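June, late evening

Made the cabbage and noodles tonight. I haven't made it since we lived over the hardware store in Fostlow, when a head of cabbage and a bag of egg noodles had to cover three suppers. I had half a cabbage left from the slaw and didn't feel like going out, so that settled it.

I used more butter than we could have back then. Cut the cabbage in strips, salted it, and let it go on low with one onion until it was brown at the edges and limp. That took 29 minutes by the stove clock. In the old days I never gave it more than ten and it squeaked when you chewed it. Plenty of black pepper. I put in a spoon of the caraway from Siriwardena, the jar I bought in March and had not opened. Next time half a spoon. 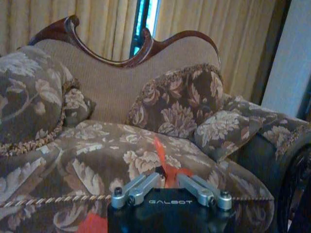
Noodles were the store kind, wide. I boiled them a minute short and finished them in the pan with a splash of the water. Mother always rinsed hers and I did too until a few years ago. They hold the butter better if you don't.

Onyekachi Abubakar stopped by at six to return the roasting pan and stayed to eat. She had two plates and asked for the recipe, and I had to tell her there isn't one. She said her aunt made something close to it with smoked fish in place of the onion. I'd like to try that. She is going to ask which fish.

We talked about the worst things we ever cooked when money was short. Mine was the tuna and canned beet casserole, which came out pink all the way through. We ate it two nights running. Hers was pancakes made with pickle juice when she was out of milk. She says they rose very well.

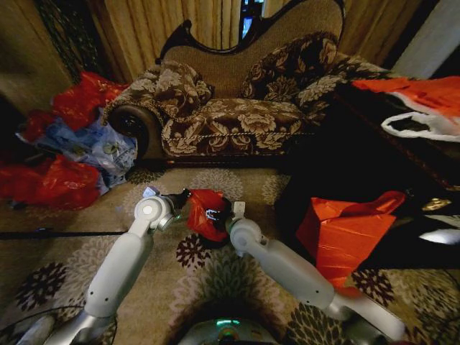 Groceries came to $161 this week, and that is too high. Coffee was most of the trouble, and I bought the good cheese at Skovotport again when the block from the regular store would have done. Going to plan suppers around the freezer until the end of the month. There is a ham bone in there, two bags of peas, and the chicken thighs from the sale.

Enough cabbage and noodles left for lunch tomorrow. I'll fry it in the small pan so the noodles get crisp on the bottom, and put an egg on it if I don't use the last two for cornbread.

Need: eggs, milk, onions, dish soap. Call Onyekachi about the fish.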